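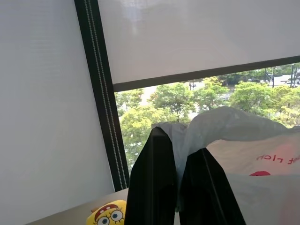 Return-to-service check, arm 2, Vultton site, after Monday's stoppage. The fault, for anyone who missed the shouting: during the bag-handling routine the gripper failed to let go on an open command, the controller logged code 57, and the arm carried on to its next position with the bag still attached. No injuries. One mug. The routine is the usual one by the window, white plastic bag between the two black fingers, and thin crumpled film is about as unkind a thing as you can ask a gripper to release. Arm stays at reduced speed until every line below says PASS.

1. Emergency stop, bench side
PASS. Stops the arm at once. The button had a coat hanging over it when I arrived. It no longer does.

2. Emergency stop, door side
PASS. Stiff, but it works.

3. Gripper opens fully on command, no load
PASS. Of course it does. It always behaves beautifully with nothing in it.

4. Gripper opens fully on command, holding film
FAIL. Ran 394 cycles and it stuck on two of them. The Kiresance manual calls this "occasional retention", a lovely phrase for not letting go of things.

5. Finger faces clean and undamaged
PASS after cleaning. Glossy faces and thin plastic cling to each other. Wipe before each session and write it in the log. The last entry in the log is from March.

6. Arm halts if release is not confirmed
FAIL. This is the one that matters. The Devura controller records the fault and then moves anyway — the software equivalent of making a note that the house is on fire. Setting 674 should be "halt" and was on "warn". Changed, not yet retested.

7. Cables and wrist fixings
PASS. One clip replaced.

8. Shade cords and other loose items out of reach of the arm
COMMENT. Beaded cords need tying back on the frame side. Anything soft left on the table, toys included, goes outside the marked area before power-on.

9. Floor marking visible
PASS, if you know where to look. Repaint.

10. Operators briefed
PARTIAL. Day shift done. Evening shift signed the sheet suspiciously quickly and will be done again.

Outcome: NOT RELEASED for full speed. Items 4 and 6 to be retested once the Viklund finger pads are fitted. Mug written off.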